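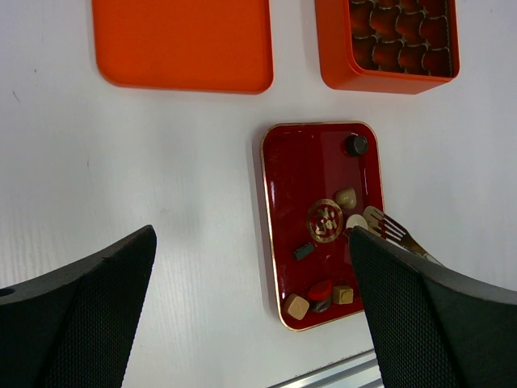

How many demonstrations does a robot need before it can learn a small table task from a person?

For our task the answer was 100 good demonstrations for each type of piece, and the word good was more important than the number. With fewer than that the arm moved in the right direction but closed the gripper too early or too high.

Project report, Teaching by Demonstration, group Wiriya
26 September 2018

1. Purpose of the project

Our group had to choose one household task and teach it to a robot arm without writing the motion by hand. We chose the handling of chocolates between a box and a serving tray. The pieces are small, they have different shapes, and some of them are smooth and shiny. We thought this would be a fair test for the two ways of teaching that we had learned in the course: guiding the arm by hand, and driving it from a distance with a controller.

Our supervisor, Dagný Thoroddsen, asked us to keep the task small and to write down everything that went wrong. We have tried to follow both pieces of advice.

2. Setup

The arm stands at one side of a white table. It has a gripper with two fingers, and the inner side of each finger has a textured pad. A small camera looks down between the fingers, so the recording always contains the fingertips and the part of the table in front of them. On the table we put an orange box with its lid beside it, and a red tray with a thin gold rim. The box has an insert with rounded cavities. On the tray there are chocolates and candies of several shapes, for example a cube, a dome, a heart and a flat disc, and also a small fork.

We left the fork on the tray on purpose. In the first week the tray had only chocolates, and the policy learned to treat everything on the red surface as something to pick up.

The recording program is called Stullach and was written by last year's group. It saves the camera images, the position of the joints and the opening of the gripper. For remote control we used the Dravidham handset, which has one stick for the horizontal movement, one for the height, and a trigger for the fingers.

3. Guiding by hand

In this method one person holds the arm near the wrist and moves it through the task. The motors only carry the weight of the arm. It is easy to explain to a new person, and everybody in the group could do it after a short practice.

There were two problems. First, the hand of the person often came into the camera image, and the policy then had images in training that it would never meet when it worked alone. Second, it is difficult to hold the arm and also close the fingers with care. We often pushed the tray to the side at the moment of the grasp. In the end we used these recordings only for the large movements between the tray and the box.

4. Remote control

Remote control was slower at the beginning. The operator sits behind a screen and sees only the image from the wrist, so the depth is hard to judge. My own first attempts all stopped too high above the table – I trusted the size of the piece in the image, and the pieces are not the same size.

After some days the recordings became clean. We also agreed on rules for the operators: approach from above, stop for a moment before closing, and never correct the tray with a finger. Before these rules every operator had a personal style, and the policy seemed to mix the styles in the middle of one movement.

5. Data

In total we recorded 3,078 demonstrations, including the failed ones. We then removed those where the piece fell, where the tray moved, or where the operator waited a long time without reason. The sorting was boring work and we underestimated it. Next time we would mark the failures directly during recording.

Training was done with Gimetti, the learning package used in our department. We compared models trained on different amounts of data. Adding 1,000 mixed recordings without sorting gave a worse result than a small sorted set, and we repeated this test to be sure.

6. Observations

The cube shapes were the easiest, because the flat sides match the fingers. Round pieces turned away when the fingers did not close exactly at the middle. The flat disc was the most difficult, and we have only 4 recordings of it that we would call really good. A piece close to the rim is also a problem when the finger has no space to go down beside it.

Shiny surfaces gave us trouble in the afternoon, when the light from the window changed. We closed the blinds after that and noted it in the log.

7. Open points

We did not test a second tray or another color of table. We also did not test what happens if the box is turned. The recordings are stored on the department server together with the operator rules and the list of removed files.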